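Novwood drops its second Monday trash pickup, keeps the bill

NOVWOOD - Residents of Novwood will get one trash pickup a week starting in October, down from two, and will pay the same for it. The town announced the change in a notice mailed with the water bill, on the back, under a recipe for pumpkin bread.

The hauler, Clasteo, has run the twice-weekly route since the town gave up its own trucks. Under the new schedule the east side goes out on Monday and everybody else waits for a postcard telling them when. The postcards were supposed to go out with the notice. They have not gone out.

Town officials describe the arrangement as a "service alignment." The contract, a copy of which is available at the front desk to anyone willing to stand there while it is photocopied, describes it as a reduction in service. Both documents agree on the price, 322 dollars a household per year, payable in two parts.

Clasteo told the town in the spring that it could keep the old schedule for 682 dollars a household, or cut it in half and hold the line. The council took 10 minutes to decide, according to the minutes, four of which were spent trying to get the microphone to work. The vote was unanimous. The discussion before it covered raccoons.

Raccoons remain a live issue. Under the old schedule a chicken carcass sat at the curb for three days at the worst. It can now look forward to a full week, and the council has asked residents to freeze meat scraps until the night before pickup. The notice does not say what residents should do with the food that is in the freezer now.

Larger bins are on offer. A household that can't fit seven days of trash into the standard can may rent a second one from Clasteo, which would seem to be good news for Clasteo. The cans come in green or a darker green. Almost 700 households had asked for one by Friday, and the town has been told that the first batch covers the streets north of the Brotuna bridge and a little of Ruddock Avenue, up to the dry cleaner. Past the dry cleaner there is a waiting list.

Recycling stays as it is, every other week, on a calendar that has confused the town for years and will go on doing so. Yard waste is unchanged. Mattresses still need a sticker, and the sticker still has to be bought in person at the town office, which closes at 4:30 and for lunch.

The town says it looked at neighboring Ruddock, which went to weekly pickup last year and reports few complaints. Ruddock also took the complaint form off its website last year.

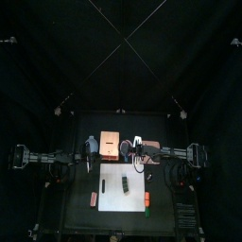 Brotuna Road reader Len wrote in to say that his street has had weekly pickup all along, on account of the truck skipping it every second visit, and that he would like to know whether half of that means twice a month. The town office said it would look into it and asked him to put it in writing, and he replied that he had.

Anyone who wants to object can do so at the next council meeting, at 7 p.m. in the library basement. Public comment is limited to two minutes a person and comes at the end, after the item on leaf blowers. The new schedule will already be in effect by then.

Payment for the first half of the year is due at the end of the month. Late fees have gone up.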